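Stistcombe College Trust Supporter Records – data card

Last revised July 15, 2023

What is in this release

The tables hold the de-identified giving and contact records of the Stistcombe College Trust, the fundraising body attached to Stistcombe College. They are shared with partner trusts and with people studying how small education charities raise money. The release replaces the April one, which had a fault in the pledges table (see Changes).

Files

supporters.csv – one row per supporter, whether a person or an organisation
gifts.csv – one row per gift received
pledges.csv – one row per pledge, with its schedule
contacts.csv – one row per recorded contact between staff and a supporter
funds.csv – the funds a gift can be directed to
codes.csv – the meaning of every short code used in the other files

All files are comma-separated, UTF-8, with a header row. Empty cells mean the value was never entered. A zero means zero. Dates are given as year and month only.

How the records were made

The Trust kept its supporter records on paper cards and then in a desktop database called Gitano, which was set up for a telephone campaign and stayed in use long after it. Stuart Gosling moved the Gitano records into the present system and wrote the matching rules. Clive Marsden looks after the records now and prepared this release.

Records that came from Gitano have G in the source column. They differ from later ones in a few ways. Gitano had a single field for job title and employer, and we have not tried to split it, so employer sector is blank for most G rows. It also allowed two people at one address to share a record. Joint records have been kept as they were and are marked J in the type column. If you are comparing average gifts between individuals, take the J rows out or treat them separately.

Records entered in the present system have S in the source column. Gifts made through the online form arrive without a staff member attached, and the owner column is blank for these.

Main fields

supporter_id – a random key, new for each release. It will not match the keys in earlier releases.

type – P for a person, J for a joint record, C for a company, T for a charitable trust or foundation.

relation – how the supporter is connected to the college: former student, parent, former staff, local business, none known. A supporter can have only one value. Where more than one applied, former student was preferred.

stage – where the supporter stood in the Trust's own cycle when the export was run. The stages are identified, introduced, in discussion, asked, giving and lapsed. Staff set these by hand and did not all use them in the same way. In particular, "in discussion" was used by some staff for anyone they had met once.

amount – in pounds, before any tax reclaimed. Gifts of 1000 or more are rounded to the nearest hundred. Smaller gifts are exact.

fund – the fund named by the donor, or GEN if the donor left it to the Trust. The Endley Bursary has its own code, END. Gifts to the Endley Bursary were kept in a separate ledger for its first years, and those have been added to gifts.csv with the source column set to E.

contact_kind – letter, call, visit, event or email. Bulk emails are not included. Event attendance is included only where someone at the door ticked the name off, so it undercounts.

contact_note – removed. The notes were free text and held a good deal of personal matter.

What was taken out

Names, addresses, email addresses, phone numbers and dates of birth have been dropped. So have all notes, wealth ratings and anything recorded about health or family. Supporters who asked not to be included were removed along with their gifts and contacts, which means fund totals worked out from gifts.csv will come to less than the totals in the Trust's annual accounts. Use the accounts for totals.

Legacies are left out altogether. With so few of them in any year, a donor could be picked out quite easily by anyone who knew the college.
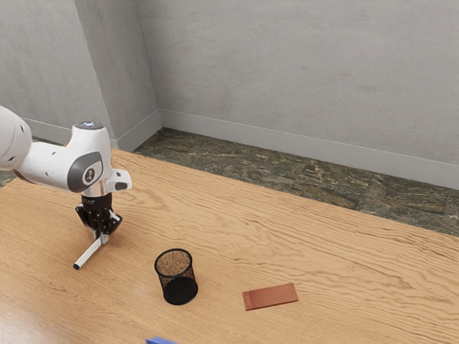

Postcodes have been cut back to the area letters, and any area with fewer than 12 supporters is shown as OTHER. The same limit was used for year of leaving, which is grouped into bands. The bands are not all the same width – the older ones are wider.

Known problems

Duplicates. The matching rules joined records when surname, initial and postcode agreed. People who moved house before the transfer may appear twice. A hand check of a sample suggested that 95 per cent of supporter rows stand for a single, distinct supporter, but the sample was drawn only from people and says nothing about companies.

Company gifts. Matched gifts from employers were sometimes entered against the employee and sometimes against the company. There is no flag for this. The Kawaguchi scholarship gifts are the largest group affected. All of those now sit under one C record, whoever the cheque came from.

Lapsed dates. In G rows a supporter was marked lapsed after two years without a gift. In S rows the period is three years. Please recalculate from gifts.csv if you need one rule throughout.

Regular giving. Each direct debit payment is its own row in gifts.csv. Link them through pledge_id. Some early payments have no pledge_id and will look like one-off gifts.

Changes in release 2

Fixed the pledges table, where cancelled pledges had been exported as complete.
Added the early Endley Bursary gifts.
Dropped the owner initials and replaced them with a number.
Corrected relation for a batch of parents who had been entered as former students.

Use

You may use the tables for research, teaching and comparison with your own records. Do not try to identify supporters, and do not join these files to any list of named people. Results for a single company or foundation should not be published without asking us first. Please say which release you used, as figures from the April release will not agree with these.

Questions and corrections go to Clive Marsden at the Trust office. If you find an error, the supporter_id and the file name are enough to trace it. The next release will follow the close of the annual accounts, and the keys will change again then.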